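Tikkanen Wants You to Sit Still

Two hours and 50 minutes is a long time to watch a family not sell a house. "Tikkanen," the festival favorite that opened in small theaters in February, asks for every minute of it, and the reviews so far suggest most critics gave theirs gladly. I'd like a few of mine back.

The setup is fine. Six grown siblings return to Pistetstead, a lake town with one diner and a closed mill, to empty their late father's place. They argue over a boat. Two of them stop speaking. Somebody finds a letter, and you will guess what's in it long before the film lets anyone open the envelope.

What bothers me is how much credit the movie expects for being slow. A shot of a driveway goes on until people in my row started checking their coats. Slow can work when there's something building under it. Too often I felt the director was waiting for me to supply the feeling and then planning to collect the praise.

The acting is better than the script. The oldest sister has a scene on the back steps, mostly silence and a cigarette, that made me sit up. Then she explains the scene to her brother in the kitchen, in full sentences, and it's gone.

Pleren, the distributor, has been pushing the line that the film was "made by hand," with a cast of locals and no studio sets. Maybe so. The ads also mention 2,571 feet of home movie footage bought from yard sales, and I counted perhaps a minute of it on screen. I don't know why a number like that should impress me.

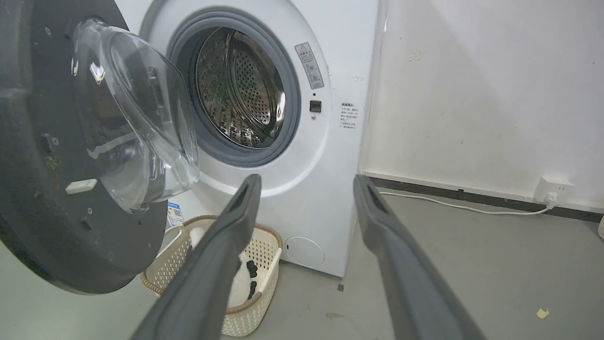
The Ending, Without Spoilers

People will tell you the last reel makes up for the rest. It's good, I'll grant that, and the final song is well chosen. But a strong last ten minutes is also what sends an audience out forgetting how restless it was an hour earlier. Mine clapped. The man next to me clapped too, and he had been asleep since the boat.

Filed under: Movies, Second Opinions

More in Movies
Zida: A Thriller That Forgets to Thrill
Do We Need Another Heist Comedy?
The Trouble With Four-Star Reviews
Why Every Trailer Has the Same Piano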